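Small Kitchens & Everyday Cooking > Bread and Baking

Thread: Does anyone still toast day-old rye, or am I just being stubborn?

marlow_crumb
Hello all, and a happy new year to everybody who stayed up for it (I did not, I was in bed with a book by ten and I regret nothing).

I've been baking the same dark rye since last March, more or less my grandmother's loaf with the molasses cut back, and my husband and I have a running argument about it. He wants it fresh, still a little gummy in the middle, with far too much butter. I say rye isn't worth eating until the second day, and that it wants toasting, slowly, until the edges go hard and the middle just gives a little. He thinks toasting it is a waste of a good loaf. I think he is a lovely man who is wrong about bread.

So I'd like to hear from other people. Do you toast it? What do you toast it in? And does the plate matter to you as much as it does to me? I have always been fond of eating toast off a dark plate, I couldn't tell you why, except that the butter looks better on it and my mother had brown ones.

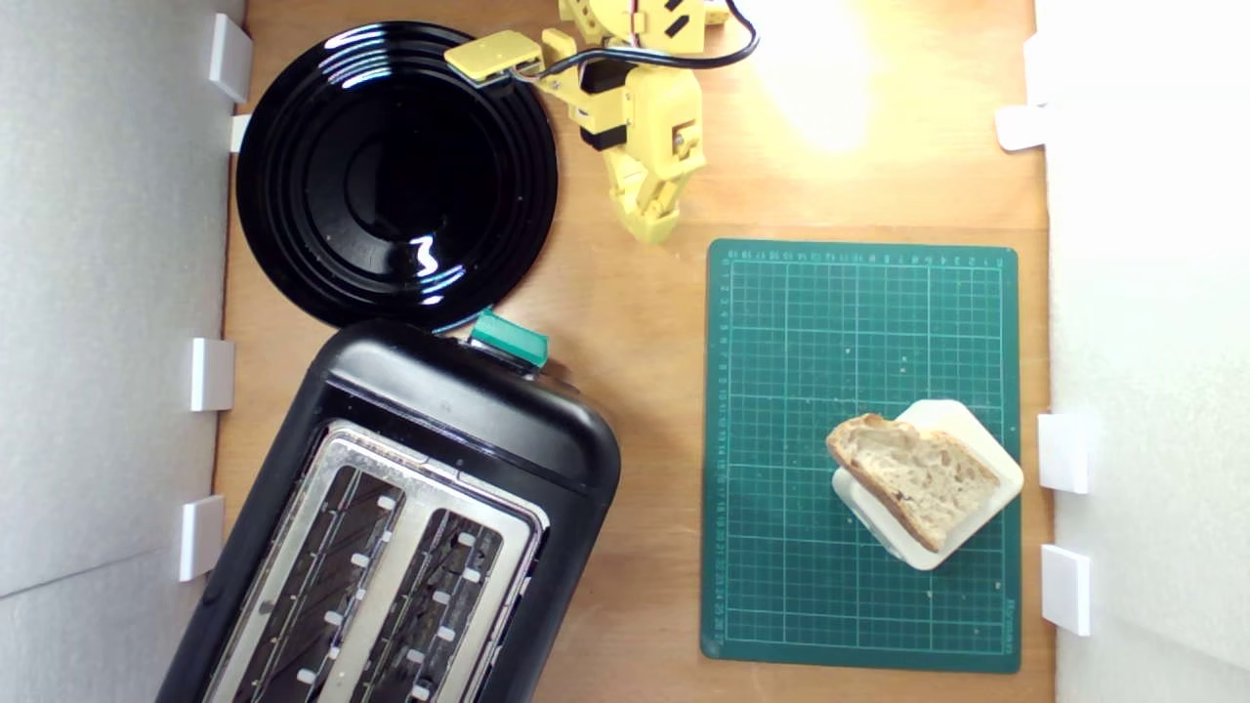

The black plate, with a few specks on the rim.

Anyway, tell me I'm right. Or tell me he is, if you must, and I'll pass it along.

Posted Jan 3, 2024

pantry_gus
You're right about the second day and wrong about the slow part! I went through a whole winter of this when my wife and I lived in Dekent and had a bakery downstairs that sold yesterday's rye for next to nothing. Slow toasting dries it clear through and then you've got a roof tile. High heat, short time, straight onto the plate, butter before you've even sat down. The outside goes crisp and the inside stays the way your husband likes it, so you could both be happy, which might spoil the argument but there you go.

Agree on dark plates. We have a set of white ones from the wedding and every crumb on them looks like an accusation.

Uyên Khương
I hope it's all right to jump in, I mostly read here and hardly ever post. My aunt ran the counter at Vương, a little sandwich place in Prekeck, and she toasted every kind of bread there was. She would have sided with Marlow on this one. Her way was low heat first, then a rest of a minute or two on the rack, and then a second short go with the heat turned up. Twice toasted, in other words. It takes patience, and she had customers who complained about the wait and then came back the next morning and waited again.

I do it at home now with a small oven, and I've never gone back to the pop-up kind for anything heavy. A dense bread just doesn't fit the slots, or it fits and then it won't come out, and you stand there with a wooden spoon getting cross. With an oven you can put in a slice as thick as you please. The one thing I'd say is learn your knob. The markings on mine are no help at all, so I go by smell.
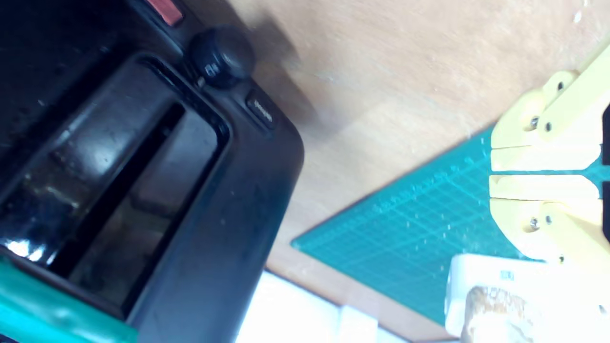

Black housing, round knob, and yes, it could do with a dusting.

I'd be curious to know if anybody else does the two-step version. I have never met another person outside my family who does.

oldbramble
Two steps for toast! I have 12 grandchildren through this kitchen over the holidays and if I told them the toast needed a rest there would be an uprising.

I'll be the grump, then, and say I'm with the husband. Fresh rye, thick slice, cold butter. If it's two days old it goes in soup. My late brother used to make a bread soup with caraway and onion that would make you forget you ever owned a toaster.

marlow_crumb
Bramble, I read that out loud and now he's unbearable. Thank you very much.

Uyên, I'm going to try the double toasting this week, it sounds exactly like my sort of fuss. How thick do you cut it? Mine always wants to crumble when I go thin. It's a rough old loaf to begin with, and I suspect I'm using too much coarse meal. The recipe card says 373 grams of the coarse and 85 of the fine, in my grandmother's handwriting, and I've never had the nerve to change it, although I did once wonder if she'd swapped two numbers.

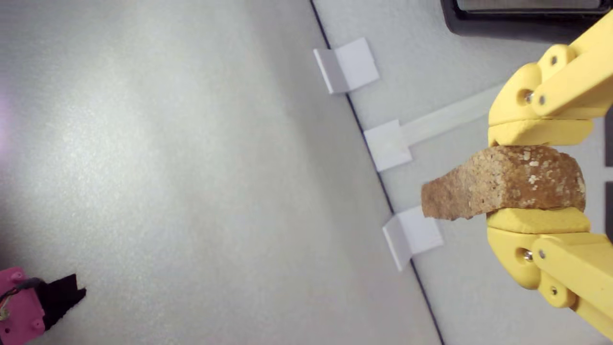 The other thing is that I may be slicing too early. I give it overnight in a cloth and then I lose my willpower at breakfast. Does a full day in the cloth make that much difference to how it cuts? I know it does for the really heavy German sort, but mine is only medium heavy, if that's a thing.

pantry_gus
A full day makes a big difference, yes. Cloth first, then cut, then keep the cut side face down on the board. And use a long knife and don't press! Most of the crumbling I ever did came from leaning on it like I was sawing a fence post.

As for the card, 373 is such an odd number that I'd bet she converted it from something else. Did she ever bake in cups? I'd try a half batch with a bit more of the fine and see. You can always go back.

rye_and_dry
Careful with that advice, Gus. Change the meal and you have to change the water, and then it's a different bread. I'd leave Grandma's card alone and cut thicker. I bake a 900 gram loaf in a Rarnix tin, a full day in the cloth, slices as thick as my thumb, and it holds together fine.

I also don't agree about putting the butter on right away. It all runs to the middle and the corners get nothing. Let the toast sit long enough to pour the coffee.

Uyên Khương
Marlow, I cut it as thick as my little finger, so a bit thinner than Rye's thumb. Any thinner and it breaks when you turn it. My aunt kept the broken ones in a tin and crushed them over noodles with fried shallots, and to be truthful I think she sometimes broke them on purpose.

oldbramble
Now that I would eat. Would you post the shallot part, dear? I've got half a bag of them going soft in the cellar.

Uyên Khương
Of course! I'll start a new thread in Leftovers tonight, once I've called my aunt to ask which oil she uses.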